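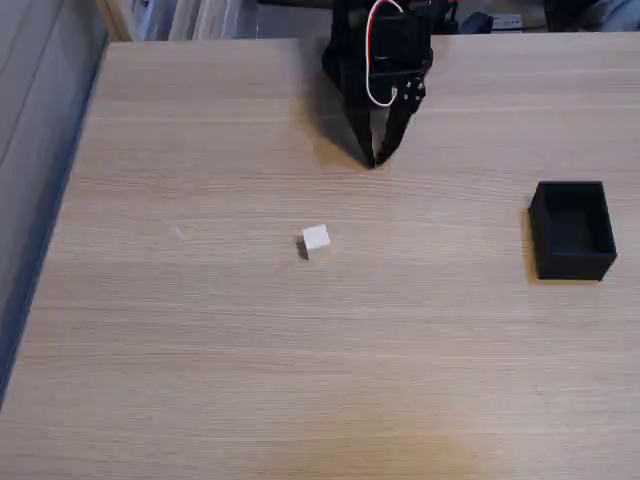 Comparar dos pinzas en el mismo brazo: prueba rápida de coger y soltar

Montaje mínimo: mesa despejada en la zona de trabajo, un cubo blanco pequeño, una caja negra abierta por arriba. El brazo tiene que coger el cubo y dejarlo en la caja. Nada más. Con eso ya se ve si una pinza vale o no.

Las dos candidatas son la Irora (dos dedos, servo arriba) y la Momia, un poco más ancha. Controlador Akpalu en los dos casos, no lo cambiéis a mitad de prueba.

Antes de empezar

Apretar los tornillos de los dedos. Todos. A Sorin se le aflojó uno en el intento 136 y hubo que tirar la serie entera.

Cable del servo: dejar un bucle con holgura y mover la muñeca a mano hasta los dos topes. Si tira, más bucle.

Comprobar el cierre en vacío. Las puntas deben juntarse sin cruzarse. Si se cruzan, retocar el cero del servo en el menú de Akpalu — no doblar los dedos, por favor.

Paso 1. Cámara

Fijarla y no tocarla mas. Tienen que entrar las puntas, el cubo y la caja. Ojo con la sombra de la pinza sobre la mesa: el detector la confunde a veces con el borde del objeto. Bajar la exposición o mover la lámpara.

Paso 2. Posiciones

Marcar tres posiciones de salida para el cubo con cinta fina. La caja siempre en el mismo sitio. Apuntar las coordenadas en el fichero de config, no en un papel (lo digo por mí).

Paso 3. Bajada y cierre

Acercamiento vertical, parar 3 mm por encima de la mesa. Cerrar. Esperar 500 ms antes de subir, con menos la Momia todavía no ha apretado del todo. Usar la misma espera con la Irora aunque le sobre, si no la comparación no sirve.

Paso 4. Soltar

Abrir por encima del borde de la caja, no dentro. Los dedos de la Momia rozan las paredes si se baja demasiado.

Qué apuntar

Intento, posición, pinza, resultado. Resultado = cogido, resbalado, fallado. «Casi» no es un resultado, Theda.

Fallos típicos

— El cubo gira al cerrar: un dedo llega antes que el otro. Recentrar.
— Se empuja el cubo en vez de cogerlo: apertura insuficente, subirla 2 mm.
— El servo zumba con el cubo cogido: bajar el par.

Script y plantilla en la carpeta Oden. La versión con objetos blandos la subo en septiembre, falta probar las almohadillas.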